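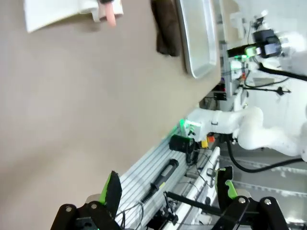

Aston table, tray end – white cloth folded, brown one still bunched against the tray

Ticket 567 – Table setup, Aston room
Status: open
Raised by: Rukhsana Awan
Priority: low-ish

Wed 2:15 pm
Tabletop marking again. Dull patches after wipe down, only show when you stand side on to the window. Taupe finish so hard to catch. Used the Plaltel spray, same as always.

Tried so far
– plain warm water, white cloth. No change
– second go w/ Plaltel, half strength. Slightly better, maybe
– left it 15 min before buffing. Worse, dont do this

Brown cloth sheds. Lint all over the tray rim last week, had to rinse it twice. Can we bin these and get more of the white ones? Rirkemus had them in packs of 2, order ref 764 from July.

Wed 4:40 pm
Rang Hjaltested re the finish. They reckon residue build up, not damage to the top. Said no spray for a week, damp cloth only, dry straight after. Fine by me.

To do
– fold cloths when finished, white on the left, tray stays at the far edge
– brown cloth off the table before anyone wipes agian
– label the spray bottle DO NOT USE

Leaving open till the week's up. Will recheck colour in morning light – R.A.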